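Flenell white table, 2 months in

Bought this for the break corner at work, mostly snacks and water. Ordered from Gruria in February, came in 8 days. Paid $42 on sale so my expectations were low.

Good stuff first. Top is smooth, matte, no glare from the window. Crumbs show up right away so people wipe them, mostly. Went together in some 20 minutes, one leg bolt was a pain.

Wobble? A little if you lean on it. Fine for bottles, fruit, cans. Wouldnt put a microwave on it.

Bad stuff. Sticky rings from soda took real scrubbing. Jam too, if a wrapper leaks. And the edge is kinda sharp at the corners, watch your hip.

Looked at the Zallance one before this, nicer legs but the top was shiny and I hate that. Ueda had one too, way too narrow for a full snack run.

Cestbon water and a wrapped pastry, the usual lunch around here: 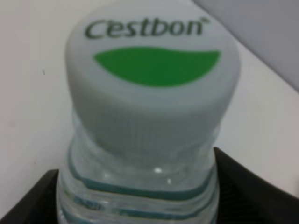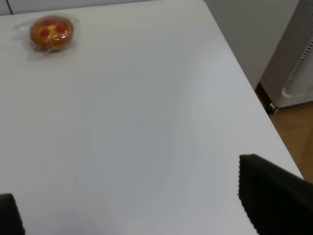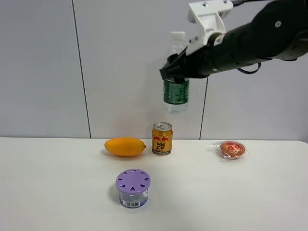
Would I buy again

Yeah, at the sale price. Full price, prob not. 4 stars, minus one for the leg bolt and teh corners. Will update if the top starts to yellow.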